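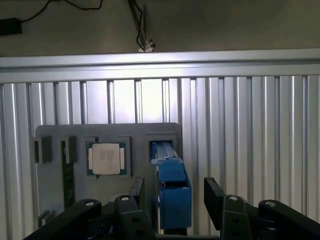 Workshop Guidance: Keeping Small Computer Parts in Good Order

This page is issued by the Prarnent repair workshop for members using the electronics bench. It covers the storage, handling and setting out of processors, memory modules and similar small parts. It replaces the sheet of February and was last reviewed on Jul 16, 2026 by Marisa Rizzi, bench supervisor.

Before work begins

Switch off the equipment at the wall and disconnect the power lead. Clear the bench of drinks, loose screws and paper. Put on a wrist strap and clip it to the earthing point provided. Members with long sleeves are asked to roll them up, as cuffs catch on component edges more often than one might expect.

Setting out the parts

Each part should have its own place. A board or tray with shaped recesses is preferred to a flat mat, on which small items slide and are easily knocked to the floor. The recess should hold the part without pressure. If a part has to be pushed in, the recess is too small and another should be used.

Processors are to be held by their edges only. The contacts must not be touched, and a processor should never be laid on a bare metal surface. Where the small corner mark is visible, place it towards the top left of the tray – this saves time when the part is fitted.

Memory modules may be stored upright in a slot or flat in an antistatic sleeve. They should not be stacked without sleeves. Hold the module at both ends and keep fingers away from the contact edge.

Cables and power adapters

Cables should be kept off the working surface. Run them along the wall or behind the bench rail, and secure them with reusable ties at intervals of 25 cm. Adapters must be labelled with the equipment to which they belong. Unlabelled adapters will be moved to the Broltlow cabinet and kept there for 80 days.

Cleaning

Old thermal paste is removed with a lint-free cloth and a little isopropyl alcohol. Allow the surface to dry fully before the part is put away. Ribbed or slotted metal panels collect dust in the grooves; a soft, dry brush drawn along the groove is sufficient. Compressed air is not to be used near open trays.

Labelling and returns

Write the part, the date and the member's initials on the label, and place it on the tray or sleeve, never on the component itself. Parts on loan should be returned within 72 hours. Damaged parts are to be handed to the supervisor in a separate bag marked accordingly.

Replacement sleeves are ordered in packs of 200 and kept in the second drawer. Requests for further trays should be addressed to Judite Figueiredo at the stores desk.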